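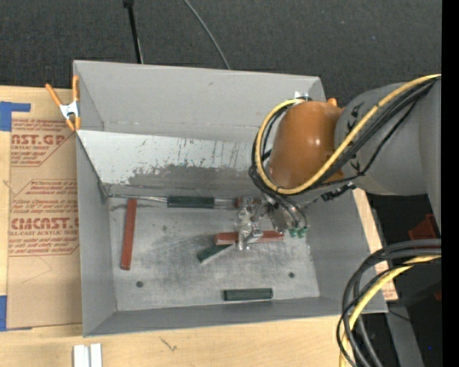 Nassoro Kaijage thought we should drop the carbon filter altogether and just open a window, and he said so in our very first planning meeting. We're glad he did, as it gave us our question: how much does a filter really help with paint smells in a small room, compared with plain fresh air?

Search this site Search

What we tested

We used the old print room at Hilcombe, which has one door, one window and a low ceiling. The Ernadex air cleaner has a washable mesh, a pleated particle filter and a carbon tray that slides in from the side. For each run we painted the same size board with the same amount of gloss enamel, left it in the room for an hour, then took it away and started the clock. A Le Roux meter on the bookshelf logged the total vapour reading (in parts per billion) until it was back at its normal background level.

We did 18 runs in all – 6 with the window open and the cleaner off, 6 with the window shut and the cleaner on, and 6 with both. Beatrice Mollel built the spreadsheet and coloured it so nicely that we printed it for the wall!

What we found

The highest reading of the whole project was 565, on a still, humid afternoon in February with the window shut. Both together gave the quickest clearing on every day we tried it, which we'd hoped for. The surprise was the window on its own. On breezy days it beat the cleaner easily, and on still days it hardly did a thing, so Nassoro was right and wrong depending on the weather (he has taken this well).

We also learnt that carbon gets tired. By run 7 with the cleaner switched on, clearing was noticeably slower, and swapping in a fresh Curetix tray brought it back to where it started. We should have planned for that from the beginning and used a new tray at set times.

Problems

The meter reacts to hand sanitiser and to somebody's deodorant. We threw out one afternoon's results and repeated them. Wind was only judged by looking at the trees, and we'd love to borrow a proper wind gauge next time.

Next steps

We want to try the same test with floor varnish, and with the cleaner sitting in the middle of the room – ours was always against the wall beside the door.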